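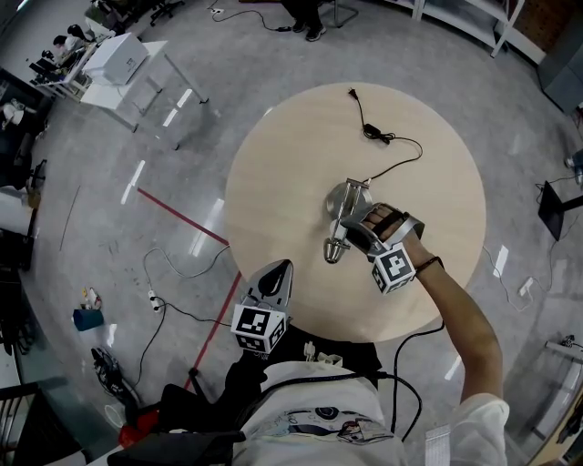
I put off sorting out my drill cords for years, and every project started with me untangling a knot the size of a grapefruit. So let me walk you through what I do now, which takes 2 minutes per tool and costs next to nothing. Clear yourself a table first. A light-colored round one is great for this, and with the silver drill or similar power tool lying near the middle, the black cord can run up across the wood and sit in a little coiled bundle with the plug at the far end. Against pale wood you'll spot a nick in a black cord right away!

Step 1. Unplug the tool and take the bit out. Yes, every time.

Step 2. Run the whole cord through your fingers, starting at the tool. You're feeling for flat spots, cracks and sticky patches (I found old tape gunk on mine, yuck). If you find bare wire, stop and get the cord replaced.

Step 3. Wipe it down with a barely damp rag and let it dry for 20 minutes.

Step 4. Leave the first 11 inches hanging free by the handle, then start making loops as wide as your hand. Give the cord a small twist with your fingers on each loop so it lies flat. Please don't wrap it around the body of the tool! I did that to my old Nemik and the cord split right at the grip.

Step 5. Tie the bundle with a fabric strap. I buy the Lolau ones, 20 to a pack, at the hardware store in Mornley.

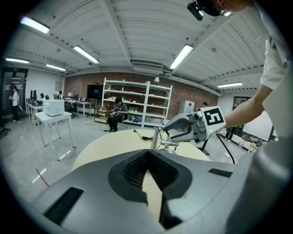 Metal stand with its clamp fitting, and a black cable coiled on the table beside it.

Same loops work for lamps, chargers and extension cords, though for the really thick ones I go twice as wide. Hang the bundle on a hook if you've got one, or lay it on top of the tool in the drawer with the plug facing you.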